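Etbridge Grip Guard Module for Two-Arm Benchtop Stations
Product page and service bulletin, revised October 19, 2021

Product: Grip Guard, force and hold monitor
Supplier: Etbridge
Works with: Prollow controller, firmware 8 or later
Replaces: Ekinci inline current limiter

Overview

Grip Guard monitors finger motor current on both arms of a benchtop station and stops motion when a held object starts to slip. It was redesigned after a fault found during kitchen task trials at our Cineo test site, where two arms handle jars and operate a microwave oven. Owners of the first version should read the fault description before ordering spare parts.

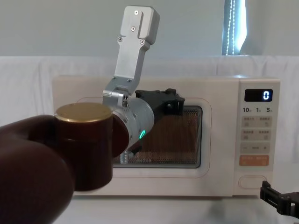
Jar handling at the microwave station. The green LED ring is on the underside of the motor housing.

Fault description

In the first version, the controller sampled finger current only while the gripper was closing. Once the closing move was complete, the last value was stored and reported as live. A jar that slid in the fingers during a later arm move produced no alarm. Glossy and rounded containers were the worst case. The arm continued to its next waypoint with a partial grip, and in several trials the jar was dropped.

The fault was logged in March and reproduced on the bench. Out of 500 test lifts with the old firmware, 39 ended in an unreported slip. Most occurred during wrist rotation. Straight vertical lifts were less affected.

A second fault was found in the same review. When one arm stopped on a force limit, the stop signal did not reach the other arm until its current move had ended. Stations with overlapping work areas could therefore have one arm stationary and the other still moving toward it.

Changes in the current version

Finger current is now sampled continuously, including during transport moves. The stored value is cleared when the closing move ends. A stop on either arm is passed to both arms on a hardwired line, independent of the network. The module has completed more than 3000 lift cycles in its current form.
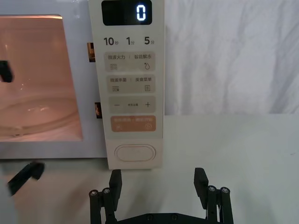 Press force on appliance controls is set separately from grip force. The old limiter used a single threshold for both, and a value high enough for a secure hold was too high for a panel button. Set the press limit for each control in the task file. On the oven used for the trials, the minus and plus signs are at opposite ends of one button, so the task file needs two contact points for it. The large oval button near the bottom of the panel has its own entry. Approach each control with a finger tip square to the panel and keep the second arm outside the stop zone until contact ends.

Installation

1. Remove power from both arms and support them before the holding torque drops.
2. Disconnect the Ekinci limiter, if fitted. Do not run both devices in series.
3. Connect the Grip Guard harness to each finger motor lead and to the stop line.
4. Load the current parameter set on the Prollow controller and restart it.
5. Run the slip test with an empty, unbreakable container before handling glass.

Known limits

Grip Guard does not detect contact along the arm links. It is not a safety-rated device and does not replace the emergency stop or guarding. Very soft objects may compress enough to trigger a false slip alarm; raise the filter setting one step at a time and repeat the slip test after each change.

Returns

First-version modules can be exchanged through Etbridge service. Include the controller log with the return. Modules with cut or extended harness leads are not accepted.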